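January, after lunch

Dye notes, second go at the walnut bath. Juwita Santoso dropped off the Joltcombe wool yesterday and I couldn't wait, so in it went! 200 g of fiber, 80 g of chopped hulls, soaked overnight in the big enamel pot. Kaan Çınar swears by a longer soak, but he also likes everything the color of mud (sorry Kaan, you do).

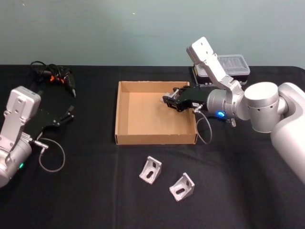
Skein A came out a warm tan, skein B a bit grayer, and I think that's the iron from the old spoon. I keep wanting to judge shades against whatever is lying around, and it fools me every time. Plain cardboard, like that open tray on the black cloth, would do nicely as my target for A, maybe one step darker. Black under a swatch makes everything look paler, so white paper only for the shade cards from now on.

Next: 2 dips of 10 minutes each, no spoon. Ask Juwita if she has any of the Quiroga alum left.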